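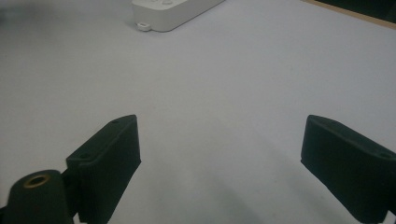 Table Hands Wanted at Kazmi

Posted 20 Apr 2018

Kazmi is a shared workroom on the ground floor of the old Tomerier building, and we have been lucky enough to keep it busy for a good long while now (119 members at last count, which still makes us smile). People come in to mend, solder, sew, draw and generally spread themselves out over our big pale tables, and every one of those tables has to be set up again for the next person. We'd love some help with that!

We are looking for two part-time table hands to start in June. You would be wiping down the tabletops, putting out power strips for the people who need to plug in, coiling up cords at the end of a session, and returning stray tools to the shelves. There are 23 tables in all, and a pair of people working at an easy pace can get around the room in 55 minutes, with time left over to say hello to everybody, and we do hope you'll say hello.

You don't need experience. We'll show you how we like the cords laid so they don't trip anyone, and which cleaner goes on which surface (the white tops mark easily, poor things, and we are a bit fussy about them). You should be comfortable on your feet and able to lift a box of supplies.

Shifts are mornings or evenings, 10 hours a week, paid every other week. Coffee is on us, and table hands get free use of the room whenever there's a table open.

To apply, drop a short note in the box at the Osis Street door, or ask for a form at the front desk. Tell us a little about yourself and which shift you'd prefer. Applications stay open until both spots are filled.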